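The Chair Incident: Frequently Asked Questions
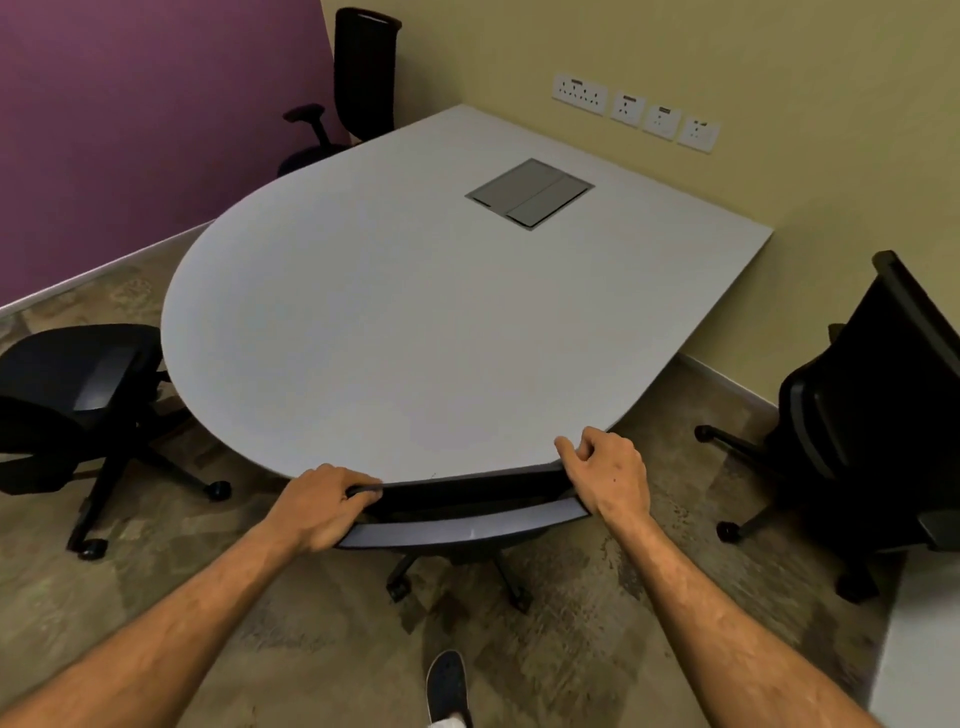 Posted by the Orthorpe Site Automation Desk | Last updated Nov 19, 2025

Since the room-reset trial was paused, we have received a steady supply of questions, several of them polite. The answers to the ones we can print are collected on this page.

What was the system supposed to do?

Handau was bought to put meeting rooms back in order overnight. It pushes chairs in, checks that nothing is left on the table, and moves on to the next room. A person does the same job by taking hold of the backrest and leaning. We had been told this would be easy to automate.

What went wrong?

On run 119, in the small purple-and-yellow room, Handau pushed a chair up to the table, decided the chair had not arrived, and kept pushing. The chair had arrived. The push force climbed to 400 newtons before the drive tripped, by which time the table had moved and one armrest had a new shape.

Why didn't it stop at the table?

It was going by the map. Our map had the table down as a rectangle. The table in that room is curved along the front and squared off at one back corner, a bit like a teardrop designed by two people who weren't speaking. Handau was aiming for a straight edge that existed only in the floor plan.

Isn't there a force limit?

There is. It should have been 99 newtons. A February update to the motion settings put it back to the factory value, and our checklist asked whether a limit was set, not what it was set to. The box was ticked. The checklist has since been rewritten by someone in a bad mood.

Was anyone hurt?

No. The room was unoccupied and the door was closed. We are treating it as a serious event anyway, as the machine had no way of telling a table from a shin at that setting.

What does error 1607 mean?

"Target pose not reached, retrying." It appeared in the log several times before the trip. It did not page anyone, having been classed as informational. It now pages everyone.

Why did it retry at all?

Casters. Office chairs swivel and roll off line, so a second push is often the right call. The retry routine, which we call Siliņa, added force each time on the theory that the chair was stuck on the carpet. Retries now back off first, look again, and give up after the second try.

Can I still book the room?

Yes. Please push your own chair in when you leave. Both hands on the top of the backrest, walk it forward, stop when it touches.

Are the wall outlets safe to use?

Yes. They are up on the wall above the table and were not involved. An electrician checked them and the cable box in the tabletop, and found nothing wrong with either.

What about the Pisititz building?

Same software, same update, same wrong limit. Its units were switched off the same morning. They hadn't hit anything yet — most of the rooms there have rectangular tables.

When does Handau come back?

After the rooms have been measured again with an actual tape measure, and after the limit has been tested against a load cell with a person standing at the stop button. We have no date. If you see a unit moving before then, press the red button on top and call the desk.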